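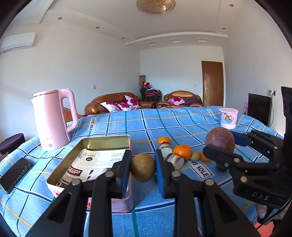 Groundskeeping workshop, Plavska Cricket Club
February, Thursday, entry opened 8:40 a.m.

Present: Boris Vlček, Milagros Quezada, Darcy Goodwin (from 10 a.m.).

Heavy roller. The drive chain was removed and cleaned, and two stiff links were freed with oil. The hour meter reads 3099. The previous entry gave a lower figure for the last grease, and the interval has been exceeded. All grease points were done this morning except the rear left bearing, where the fitting is blocked. M. Quezada will order a replacement fitting from Asero. The roller is not to leave the shed until it is in place.

Cylinder mower. Bottom blade ground and refitted. The paper test was clean across the full width except for the last inch on the right. The blade was adjusted twice and the fault remained, so the cylinder itself may be slightly coned. B. Vlček to measure both ends with the calipers before any further grinding.

Square, pitches 1 to 3. Clay loam from the Halás delivery was tested by the usual ball method. Each ball was made to the same weight, rolled smooth, dried on the shelf above the heater and then crushed on the platform scale. One ball failed well under 100 pounds and two went past it. The weak one had a visible crack before loading and its result should be disregarded. Repeat with 3 fresh balls from the middle of the bag. 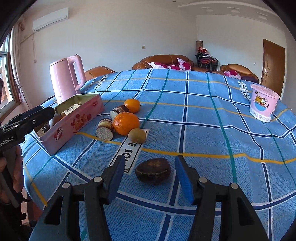 Ball samples must be rejected at the shelf if the surface has opened during drying. Yesterday's batch was dried too close to the heater, and the outer skin shrank ahead of the core. For colleagues who have not done the test before, the fault looks much like the top of the dark brown cake on the blue checked cloth: a round dome, slightly cracked. Any sample in that state is to be broken up, wetted and rolled again. Record the rejection in the right-hand column.

Sight screens. The wheels on the pavilion-end screen were turned by hand and two bind. S. Rätsep has the spare axle at home and will bring it. Paint is sound on the north face. The south face needs one coat, weather permitting.

Covers. The Evesico sheet was unrolled on the outfield and inspected for holes. One tear near the drain hose, patched at 2:15 p.m. and left flat under boards.

Outstanding: rear left bearing, cylinder measurement, repeat loam test. Ž. Vávra to be told that nets cannot be booked on the end strip until the matting is pinned.

Shed locked 4:30 p.m. D. Goodwin holds the key.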